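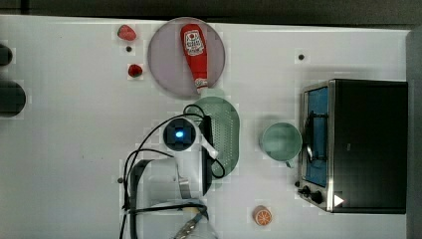 Fig. 1. Ketchup bottle on a plate, with two strawberries to the left.

Week 4: What a Food Label Can and Can't Tell You

Read the Follgate chapter before you read these notes. It is wrong in places, and you will get more out of it if you find them yourself.

Start with serving size. Nearly every number on the panel depends on it, and it is a standard amount that may have little to do with what you put on your plate. A person who eats three servings of ketchup has eaten three times the sugar listed. Follgate treats this as a problem of education: teach people to multiply and they will eat better. The chapter offers no evidence for that, and I have not found much elsewhere.

Next, the claims on the front. "Natural" does very little work. "Made with real fruit" can be true of a product with hardly any fruit in it. "Reduced sugar" means reduced compared with something, so ask what the something is.

Fresh produce is the odd case. A loose strawberry carries no panel at all, and people still seem to know what it is. Keep this in mind when someone says shoppers can't choose well without more print on the package.

The Bondach survey

Bondach asked 2,000 shoppers whether they read labels, and most said yes. Then 300 of them were watched in stores, and only 47 turned a package over. The textbook calls this a "gap in follow-through." I would call it a good reason to distrust surveys in which people report their own good habits — but notice that the store visits have trouble too. They were all made at 5 p.m., when people are in a hurry. Someone who read the label in January has no need to read it again in March.

The Tarigan trial

Tarigan put colored warning marks on 200 products and reported that sales of the marked items fell. Before you believe it, check:

Was there a comparison store? (There was one, Flumirier, in a richer part of town.)
Did prices stay the same? The paper doesn't say.
What did people buy instead?
Who paid for the study?

For next time

Bring one package from home. Write down one claim from the front, then what you would need to know to test it. Half a page is plenty. "The label is misleading" is not an answer unless you say who would be misled, and about what.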